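New rules for home-task recordings leave the hard part open

Dirkeck has published a good-practice guide for firms that record people doing chores at home to train robots. It runs to 438 clauses. Only 8 deal with small objects such as makeup sponges and lipstick tubes.

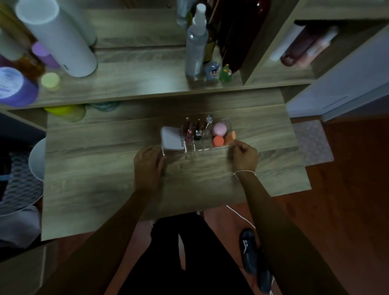 What the guide asks for

Both hands in view, ordinary clutter left alone, and any readable label checked before release. Fine - but the checking is left to the firms themselves.

"A rule with no outside check is a wish," said Marcelle Tanguy of Agyeman, which has signed anyway.

Ekene Oyewole, who edited the guide for Dirkeck, said audits could follow in September. He would not say who would pay for them. 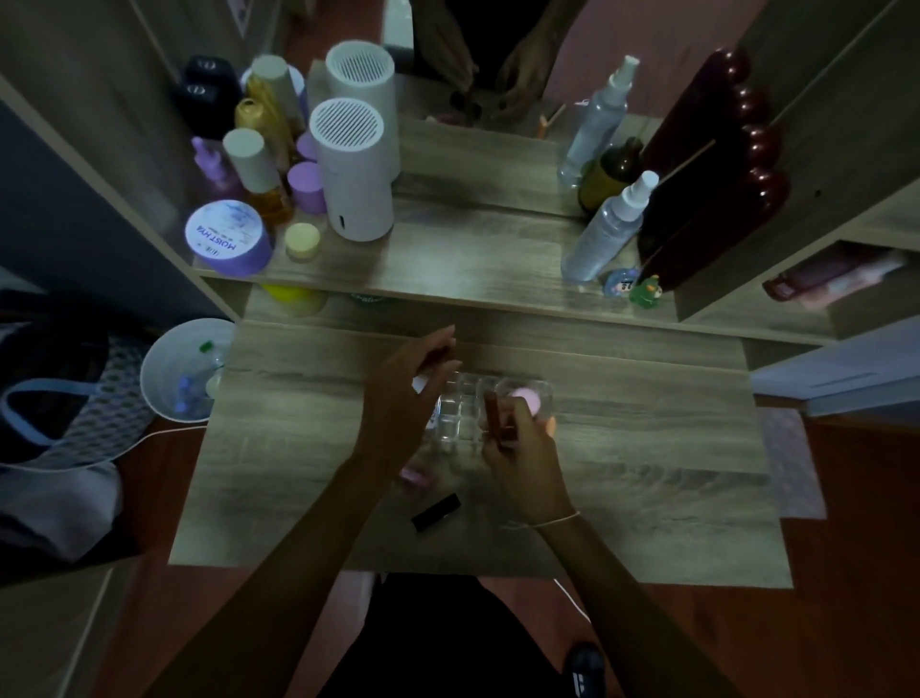 Sorting lipstick at a vanity desk, the kind of task the guide covers.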